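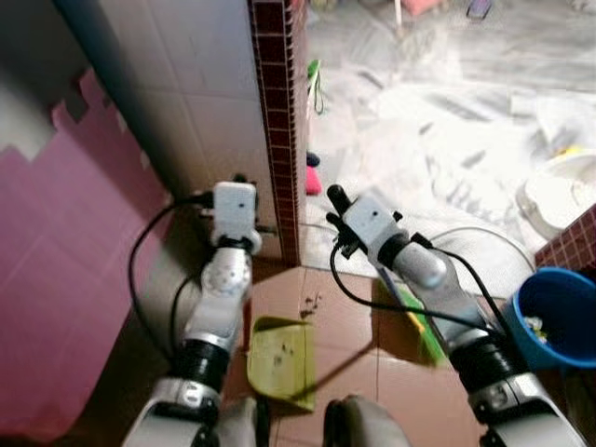
**Brullon extends Bradercombe recording program to floor sweeping with two-arm robots**

BRADERCOMBE, October. Brullon has added sweeping and dustpan work to the set of household tasks it records for Iter, its learning system for two-arm robots. Recording is under way in tiled rooms at the company's Bradercombe site and will continue through the winter.

The task is defined as follows. A small amount of dry dirt is placed on the floor near a wall or corner. The robot holds a broom in one gripper and a dustpan in the other, moves the dirt onto the pan and empties the pan into a bin. An operator guides both arms for the full length of the attempt. Arm positions, gripper positions and camera images are stored together on one clock, and each attempt is saved as a single episode.

Brullon plans to collect 335 episodes in this phase. Of these, 200 will be used for training. The remainder will be held back for testing and for checks on the labels. An episode is kept if the operator makes a mistake and recovers from it. It is dropped if a camera stream is incomplete or if the clocks drift apart.

"Sweeping is a contact task for both arms at the same time," said Annelore Lammers, who leads data collection at Brullon. "The pan has to stay against the floor while the broom pushes toward it. When we trained on single-arm episodes only, the system learned each half and had no timing between them."

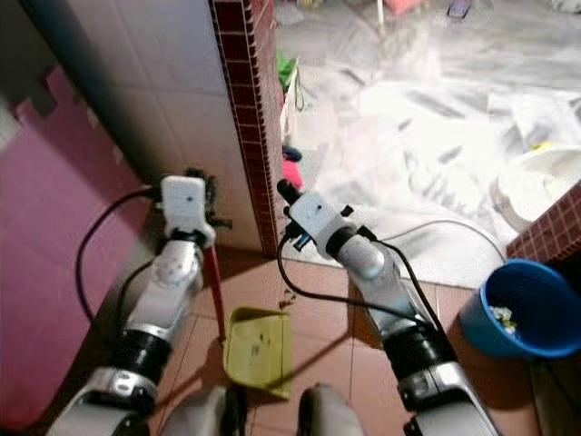

Corners receive the most recording time. A broom stroke that works on open floor often leaves dirt behind where two walls meet, and the arms have less space in which to turn. Grout lines and thresholds also change how the edge of the pan sits. Operators are asked to vary their starting position between episodes and to leave the objects nearby where they are.

Each robot records from a camera at the head and from small cameras at the wrists. The head view covers the tools and the floor. The wrist views cover the grip itself, where a handle can rotate by a few degrees without any visible change from above.
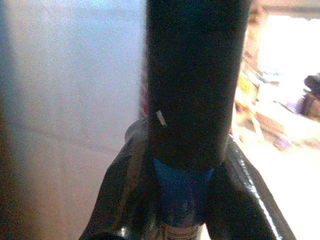

*Wrist camera view of a black cylindrical object between the gripper fingers.*

Labeling is carried out by Ehlers, a data services firm that has worked with Brullon on two earlier task sets. Ehlers divides each episode into seven stages, from first contact with a tool to its release, and marks the start and end of each. Batches are sent every Tuesday. Disagreements between labelers are returned to the operator who recorded the episode.

"We ask for plain boundaries," said Gwawr Gethin, labeling manager at Ehlers. "A stage begins when the gripper closes or when the broom touches the floor. If a labeler has to guess what the operator intended, the rule needs to be rewritten."

The first version of Iter trained on the sweeping episodes will be tested in rooms that were not used for recording. Brullon will report results by stage, including attempts stopped by an operator. Wet floors and liquid spills are outside the scope of this phase.

**About Brullon**

Brullon develops control and learning software for two-arm mobile robots. Its recording site is in Bradercombe.

**Press contact**

Brullon Press Office, Bradercombe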